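4.2 Segmenting demonstrations when the other hand gets involved

Our first segmenter, inherited from Mirex, assumed that one gripper meant one demonstration. It cut a recording wherever the fingers had been open and still for long enough, and it worked beautifully on tasks with one operator, which are the tasks it was tuned on. Majimbun is a two-gripper collection. Applied to it without changes, the segmenter produced clips in which one tool politely waits while the other does all the work, and labeled the waiting as a completed task.

Denska replaces the stillness rule with a joint one. Each gripper has its own stream of pose and finger width, and a boundary is allowed only when both streams agree that nothing is going on. The image stream gets a vote as well. A small detector looks for a second tool in the wide-angle view, and while it finds one close to the tabletop, the cut is held back. The detector was trained on 436 hand-labeled images, a number chosen by the usual method of labeling until we were tired of it.
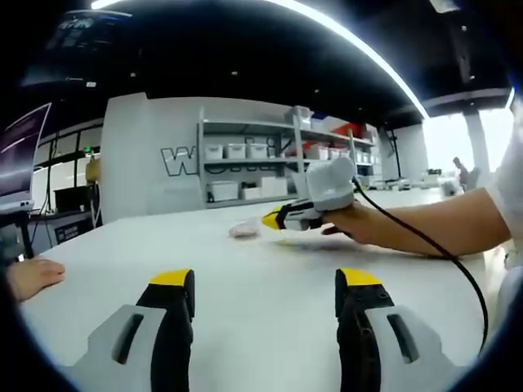 Figure 6. Wide-angle view from one hand-held gripper. A second gripper enters from the right, its jaws aimed toward a small crumpled translucent object on the table.

Figure 6 is typical of the views that gave the old rule trouble. The object is small, pale and lying on a white table, so the object tracker has very little to hold on to. The second gripper is far easier to find, with its dark and yellow tip against the tabletop, and the arm behind it gives the detector a further cue. We therefore let the tool carry most of the weight in the vote and treat the object track as a rumor. The strongly curved periphery is masked before detection. In an earlier build it was not, and the detector developed firm opinions about shelving.

Holding back a cut has a cost. If the detector fires too freely, two demonstrations are glued together, and the planner downstream learns that finishing a task is the first step of starting it again. We cap the hold at 60 time steps, after which Denska cuts regardless and flags the clip for review in Aline, our annotation tool. On a held-out set of 100 recordings, nearly all remaining errors came from this cap. Most were long pauses in which both operators kept their tools over the table and seemed to be thinking. We have no model of thinking and did not attempt one for the deadline.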